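Print | E-mail

Penstead Small Things Box - README

This folder keeps the list and the pictures of the objects we use in the grey box. I wrote it in December, and Ye-seo Won corrected my English in the first half.

The objects are everyday things from the bathroom, the desk and the toy drawer. We wanted different shapes and different feelings in the hand: soft, hard, smooth, bumpy. The whole list has 24 objects. Please do not add new ones without writing them in objects.txt.
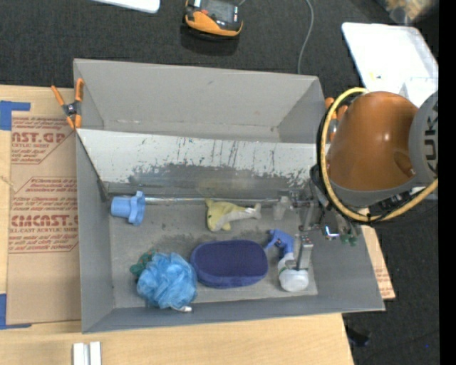

Grey box with the blue mesh sponge, the navy oval case and the spray bottle along the front.

Notes about the objects:

- Bath sponge: the colour name in the list is "bright blue". Do not wash it with hot water.
- Oval case: keep it closed - the zipper is weak.
- Spray bottle: the list says "bottle, trigger", not "cleaner".
- Sea animal toy: Raili calls it dolphin, I call it shark. In the list it is "sea toy".

There are around 900 pictures, sorted by tray. File names are in lower case.

Questions about the list go to Čestmír Holub.

Print | E-mail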